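A etiqueta das máquinas que dobram roupa

Antes de ensinar um braço robótico a dobrar uma camiseta, alguém precisa decidir o que conta como camiseta dobrada. A pergunta parece de almoço de domingo, dessas que dividem a família entre quem dobra em três e quem faz rolinho, mas foi ela que me levou a passar uma tarde inteira lendo o guia de boas práticas da Vemo, um documento de 27 páginas que circula entre oficinas de automação têxtil e que, confesso, li com mais gosto do que muito romance que tenho na cabeceira.

O guia nasceu em fevereiro, numa conversa entre a Vemo e a Bratow, que vinham trabalhando com tecidos cada uma à sua maneira e descobriram, na hora de comparar resultados, que não falavam a mesma língua. Uma registrava como boa qualquer tentativa em que o pano terminasse sobre a mesa. A outra só aceitava a peça com as bordas alinhadas. Dá para imaginar a reunião! Saíram dela com um rascunho e com a promessa de testá-lo em peças de verdade, amassadas, com costura, com etiqueta, daquelas que a gente tira da gaveta.

A primeira regra trata da mesa, e eu gostei disso, porque é como começam também os bons livros de cozinha. Superfície lisa, de cor que contraste com o tecido, cabos presos ou com folga suficiente para não entrar no caminho do movimento. As peças que esperam a vez ficam num recipiente em lugar fixo, anotado na ficha. Depois vem o capítulo da pega, o mais longo de todos, e com razão: tecido não tem alça, muda de forma quando a gente encosta nele, e a mesma malha que se deixa apanhar por uma dobra escapa quando é apanhada por outra.
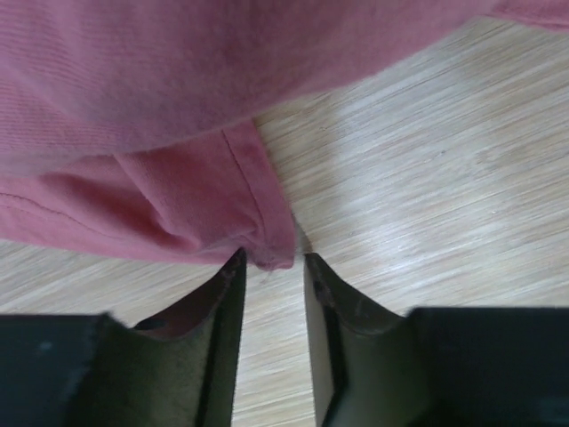
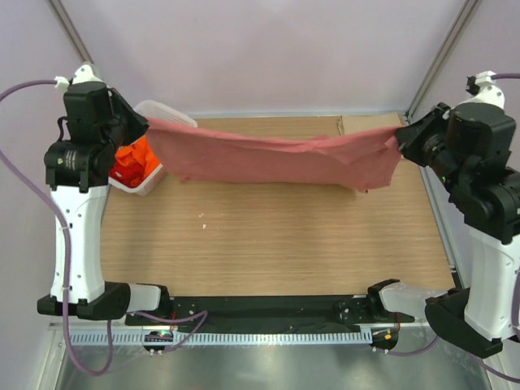
Tecido rosa sobre a mesa de trabalho: a aproximação das garras, vista de perto, e a peça segura pelas duas pontas.

Para a aproximação, o guia recomenda procurar uma dobra ou uma ponta já levantada e descer devagar, com as pontas dos dedos da garra quase se tocando no momento do contato. Recomenda também olhar as próprias garras de vez em quando. Marcas de uso são normais, mas fiapos acumulados alteram o atrito, e a limpeza entra na ficha com data e hora, coisa que me lembrou muito a minha avó e a sua tábua de passar.

Quando são dois braços, entra a regra da tensão. A peça deve ser esticada até formar uma faixa, tolerando-se uma leve barriga no meio, e nunca além disso; malha fina puxada com força guarda a memória do puxão, e a tentativa seguinte já começa com outra peça, por assim dizer. Se uma das pontas ficar franzida na garra, anota-se e segue-se em frente. O que o documento não perdoa é apagar a tentativa torta. A Bratow fez questão desse parágrafo depois de revisar um lote de 799 registros em que só constavam os acertos, limpos como vitrine de loja, e que não serviram para quase nada.

A Younis, que entrou mais tarde na conversa, contribuiu com o capítulo sobre as pessoas. Quem opera para a cada 3.000 ciclos para a conferência dos parafusos e dos limites de força, e qualquer um na sala pode interromper o trabalho sem se justificar. São 5 linhas apenas, as mais curtas do guia, e as que a Burkell mandou imprimir em letra grande para pendurar na sua oficina.

Ainda falta muito. A versão atual, de 16/6/21, não diz uma palavra sobre lã, trata botões numa nota de rodapé e deixa em aberto a velha briga do rolinho. A próxima revisão promete um anexo sobre meias, e já pedi que me mandem uma cópia.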